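3.2 Snack sorting on soft surfaces

Most of the earlier work on household sorting uses a kitchen counter or a desk, flat and hard (Nolte and Sivakumar, in prep.). We wanted the living room. People eat in front of the sofa, they open a multipack there, and the leftovers sit around until somebody tidies up. So the task here is small wrapped foods, single portions, spread on a cloth and put away into a box. No plates, no loose food, nothing unwrapped.

Items were bought mixed, by weight, from the snack aisle at Ovico. We did not pick for shape. Buns in clear pouches, cake rolls, twist-end sweets, flat packets, puffed bags. The puffed ones behave nothing like the flat ones and we come back to that in 3.4. Wrappers were left as they came out of the shopping bag, seals included, and no item was used again after a seal had opened.

Participants got one instruction only, "put the snacks away". Order was up to them. We coded each session for first item chosen, grasp site (seal, body, corner) and whether the packet was turned over before it went in. Coding was done by the second author, with 2 sessions recoded by the first author to check the categories; disagreements were nearly all about what counts as a corner on a twisted wrapper.

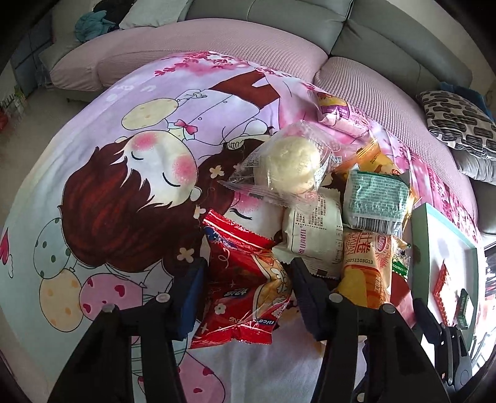 Figure 4. Wrapped snacks gathered on the printed cloth in front of the sofa. The bag with the "nice" label is glossy film with a crimped upper seal; the bun is in a clear triangular pouch.

A cloth changes things more than we expected. It drags. If a light packet is pulled sideways the cloth comes with it, a fold builds up, and the neighbors shift. On the Kumarasinghe table set (hard laminate, same task) this does not occur at all, so scores from the two are not directly comparable and we don't pool them. A rounded surface under the cloth adds to it, packets slide off toward the low side and end up against each other. Overlap was therefor not set by us, it was left as it fell.

Overlap matters for the coding too. When one packet lies partly on another the lower one often has only a corner or a seal showing, and that is where it gets picked up. Glossy film is a seperate problem: glare hides the edge between two wrappers, worst under ceiling lights, less bad near a window in daytime. We tried closing the curtains in August and dropped it, too dark to read the labels.

Labels were not used for scoring. Some wrappers are in Chinese, some mix in English, many land back side up with only the barcode and small print visible, and we did not want reading to be part of the task. Category was assigned from the shopping list before each session. 13 items could not be matched to the list afterwards and are left out of Table 2.

Sessions with a torn wrapper were kept up to the tear and cut after it, 9 in total. Crumbs on the cloth were shaken out before the next run.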